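Kandcombe Egg Drop Set - README
Simulated kitchen episodes with a gripper fault, version of 27/10/2024

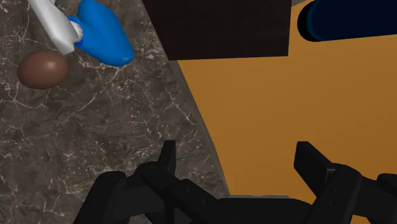
The episodes in this folder were made with the Herkus simulator while we were looking for a fault in our grasp controller. We call it the early release fault. The gripper closes on the object, the arm lifts, and then the fingers receive an open command that the planner did not send. Every episode starts in the same way, with the fingers fully open and the wrist camera looking past them at the counter. The target is the brown egg lying on the dark veined marble, next to the blue object with the white tube. The tube is near enough to the egg that the approach must be planned with care, and for a long time we believed that contact with it was the cause. It was a wrong idea, and it cost us most of January.

What went wrong

The controller keeps a timer for each grasp. If the finger force stays under the threshold for 50 control steps, the controller decides that the hand is empty and opens it for the next try. For an egg we set the force very low, so that the shell does not break in the contact model. The low force was under the threshold. The controller held the egg correctly and at the same time believed it held nothing.

Margarida Torres found this when she plotted the commanded force and the threshold on the same axis. Before that we had only looked at the finger positions, and these look normal until the release.

Contents

- drops/ : 200 episodes in which the fault happens
- clean/ : 200 episodes with the corrected threshold, same starting poses
- near/ : 11 episodes in which the timer started but the lift finished before it ran out
- notes.txt : comments by Tiago Fonseca on single episodes, partly in Portuguese

Each episode has wrist camera images, joint positions, finger force, gripper commands and the state of the timer. The timer state was not logged in the first recordings. We ran those again with the same seeds, and the old files are not included.

Labels

The field "release" gives the control step at which the open command appears. The field "cause" can be timer, planner or unknown. Please do not treat "unknown" as a third kind of fault. It means that two of us read the log and did not agree.

Known problems

The contact model for the shell is simple. An egg that falls in these episodes does not crack, it rolls or stays. Do not use the set to study damage.

The shadow under the gripper changes a little between drops/ and clean/, as the renderer was updated between the two runs. A classifier trained on images only can learn the shadow and get a good score for the wrong reason. Tavares, our small baseline model, did exactly this in its first version. Use the force and command channels, or render both parts again with the script remik_render.

Safety note

The same timer code was running on our real arm. If you use a controller that opens the hand after a low force reading, check the threshold against your softest grasp before you lift anything heavy or hot. We now require the arm to be below a safe height before an automatic open is allowed - a separate check, which does not read the force sensor at all.

Corrections to the labels are welcome. Please send the episode number and the control step together.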